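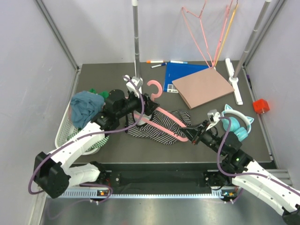

Two arms on one rail, with a striped garment and a pink hanger between the grippers.

Review: the Moluvov two-arm bench cell, from a buyer's point of view
By Tonantzin Sandoval

I do the equipment budget for Dratthorpe, a secondhand clothing business that sorts, hangs and bags more shirts than I care to think about. In August I was asked to decide whether a pair of robot arms belonged in next year's plan. The cell under review is the Moluvov bench unit, sold here through a dealer called Sung. I went in doubtful and I came out doubtful, though for different reasons.

First, the money. Sung will lease you the cell for $700 a month on a 13-month term. That sounds friendly until you read what the figure leaves out. Setup is billed separately. So is the software seat, and the support line costs $333 a month after the first quarter. Spare finger plates are $100 a set. I asked how long a set lasts under daily use with denim and zippers and got a long answer with no number in it. Put in your own guess and make it a gloomy one.

The hardware is decent. Both arms bolt to a black rail along the front edge of the table, and the walls come as panels in aluminum edging, so you can plan the floor space properly. Measure your aisle anyway. The drawing in the brochure shows the enclosure and leaves out the person who has to stand there loading it, and our aisle was already tight for a cart.

The cables are my first real complaint. Each arm carries a purple one, looped along the outside. I'm told the slack is needed for the wrist to turn. Fine, but we work with straps, drawstrings and wire hangers all day, and I would want a sleeve over those loops before I signed anything. Sung quotes the sleeve as an option – of course they do.

Then there's the matter of what you plan to feed it. Dealers like to talk about garments as if they arrived one at a time, flat, facing up. Ours arrive in bins, tangled together, knits over fleece over whatever somebody cleaned out of a closet. Picking one piece from a heap is a separate job from putting that piece on a hanger, and you should ask for a price and a cycle time on each. When I asked, the two quotes came back on different forms with different assumptions about staffing.
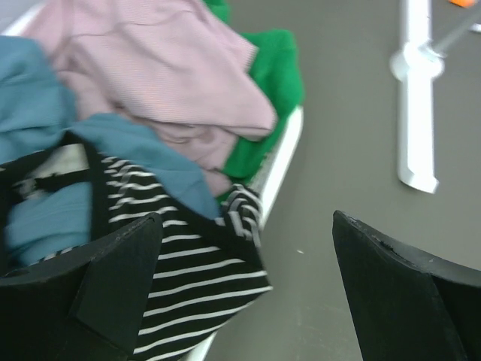
Wrist view of a full bin: pink ribbed knit on top, black-and-white stripes down by the fingers.

The wrist camera is the part I'd pay for. You get a close look at the edge of a fold right where the fingers will go, and anyone training on the cell can follow along on a monitor. Check the fingers through it too. There's a small nick or chip on the edge of the right one in this view, which sent me back to the $100 line in my spreadsheet to double it.

I also priced the obvious rival, the Arby single-arm unit. It's cheaper and takes up less room, but one arm can't hold a collar open while it works a hanger in, and hangers are most of our labor. If you only need items moved from bin to bin, look at the Arby first.

Before you put either one in a budget, get the support fee in writing for the full term. Ask for a trial with your own bins, on an ordinary Wednesday, with your own people loading. Leave a line for the hours someone will spend resetting things, and don't let the dealer fill in that line for you.

For us it stays out of the main budget. I've put one cell under "trial, if the terms improve" and asked Sung to requote with the sleeve and two sets of finger plates included. Three stars out of five for the machine, two for the price sheet.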